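## What should I ask at a robot demonstration?

**jullik**

I'm taking two colleagues to the Anard open day in May. There will be a bench with two arms sorting circuit boards and their wiring between a steel tray and yellow bins. We get 3 minutes with the operator. What is worth asking?
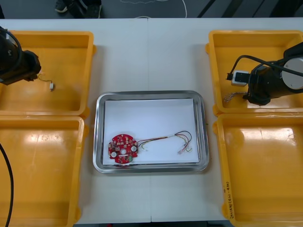
### Ghazal Karimi

I went to the afternoon session. These were useful to me:

- Ask to see what the wrist cameras see. An empty bin has a lot of glare in it, and I wanted to know how they deal with that.
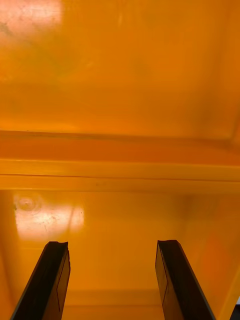

- Ask about the wires. Boards have a firm edge to hold, but thin leads bend and catch. Stand where you can see the bin rims.

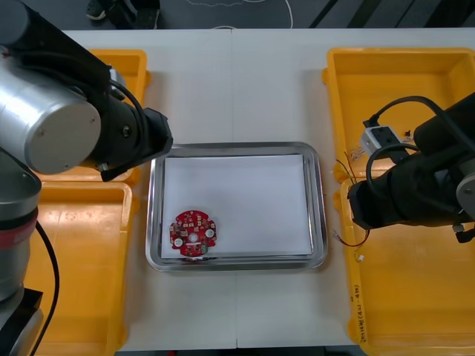

*Wiring at the right-hand bins, board on the paper.*

- Ask how it finds a board near the side of a bin. Ours was well to the right of the fingers in the wrist view. The operator said they move the arm and look again.
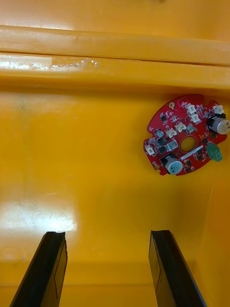
### verschueren_m

Ask the price. They wouldn't tell me.

### oldbench

Agree with Ghazal about the wires. I'd also ask how long one full tray takes. I was told nearly 180 seconds, but I didn't time it. Parking is at the back and fills up by ten.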